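About Dusano

Teaching robot arms by showing them how
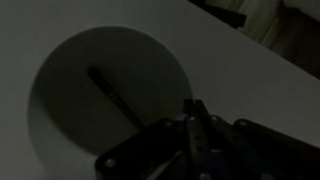 Dusano is a small company in Bornwood. We collect demonstrations for robot learning. Our customers build the models, and we prepare the examples from which the models learn. A person guides the arm through a task from start to finish, the wrist camera and the joints are recorded together, and afterwards every recording is watched by another person before it goes into a set. Most of our tasks come from the kitchen and the dining table. A dark utensil lying across a round gray plate is a good exercise for a two-finger gripper, because the thing to be picked is thin and the plate under it must stay in its place. We record such tasks also in weak light, as our customers ask for homes and not only for bright laboratories.

How we started

The company was founded by Yiran Zheng, who before worked on grippers for a packaging line. She needed examples of people handling small objects and could not find enough of them, so she began to record her own in the evenings. The first set had 618 demonstrations, all made by her on one table. Our first customer, Breveck, asked for the same tasks with other operators, and this is how the second table came.

How we work today

We have now 3 recording stations and can deliver over 1000 checked demonstrations in a month. Each station has its own arm and its own set of dishes. Operators work in shifts of two hours and change the task after every break. We found that when one person repeats the same motion the whole day, the examples become too similar to each other.

Failed attempts are kept. They are marked with the moment of the failure and stored in a separate folder, and the customer decides if he wants them. The same is with corrections, when the operator misses the first grasp and tries again.

The review is led by Grigaitė, who also writes the task instructions. She prefers short ones. If an instruction needs more than four sentences, we usually divide the task.

Visit us

Guests are welcome on Thursday afternoon. Please write to us some days before, so that one station is free and you can try to guide the arm yourself. New operators are trained in March, and experience with robots is not required.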